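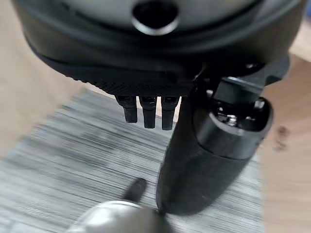 Photo: Albertina Magalhães / Boltier

New build of the wrist tracker went on this afternoon. Main change: it drops frames when the carpet smears, instead of trusting them.

The stripes were the trouble. Feature matcher kept locking on to the wrong one and the pose slid sideways.

It now matches on the dotted band under the housing and ignores the floor. Runs at 30 Hz, with a reset after 5 bad frames.

Ngọc Khổng is doing the planner side. Self-collision margin is still 13 mm. I'd like it lower.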